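Last updated: 2018-12-13

Most gripper comparisons I read are decided before the test starts. Somebody picks a block, usually a cube that fits the jaws, and each gripper lifts it until the numbers come out. Then there is a chart. I have made charts like that myself, and I no longer think they help anyone who has to buy a gripper and live with it.

My view is that a gripper should be tried by hand first, on the kind of stuff people leave lying around, and only bolted to an arm after that. It is slower to write up and harder to score. It also tells you more in an afternoon than a week of block lifting.

We started doing it this way in February, when we had to choose between the Brernby and the Dreltholm for the sorting job at Clurnthorpe. On paper the Dreltholm won. It closed harder, it repeated better, and it had gone through 1,000 cycles on the bench without a fault. Joyce Wanyama put both of them on hand grips and asked people in the office to pick things up with them. Within 15 minutes most of them had handed the Dreltholm back. It was fine on anything thick, and it pushed thin packets along the table until they fell off.

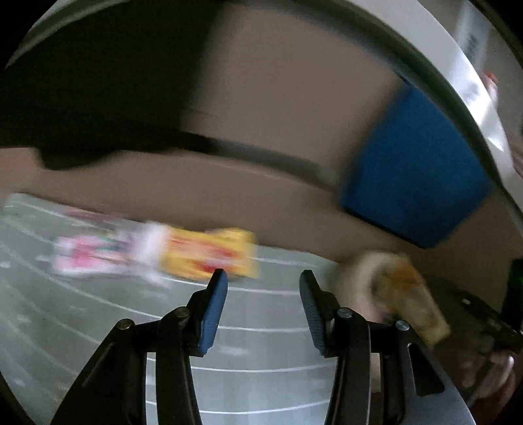
Finger pads get too little attention in all of this. People argue about motors and controllers, and the pads are whatever came in the bag. A pad costs almost nothing to change, and it is the only part that touches the object. I like to run unmatched pads on the same tool, a ribbed blue one on the left finger and a dark one with fine ridges on the right, and go after flat things lying on the floor. If an object keeps slipping out on one side, you have learned something about the pads without touching the rest of the gripper. With a matched pair you would only know that it slipped.

Ilaria Gatti disagrees with me on this, and her argument is a fair one. She says unmatched pads muddy the result, because each pad changes how the other one loads, and that you should test one pair, then the next, with everything else held still. For a published figure she is right. For deciding what to order, I would take the muddy result today over the clean one next month.

The other objection is that a person's wrist cheats. A person tilts, nudges and backs off without thinking about it, and an arm does none of that unless it is told to. This is true, and it is why I don't accept a hand trial as proof that something will work on the arm. What it can do is rule things out. If a person with good eyes and a free wrist can't get a packet off the floor with a given gripper, I see no reason to spend over 2 days mounting it and tuning the controller.

We went with the Brernby. It has its own problems, mainly the cable exit, and the Palumbo adapter we bought for it had to be filed down before it would seat. Sveva Sorrentino is trying softer pads on it now, and the bench block is back on the shelf.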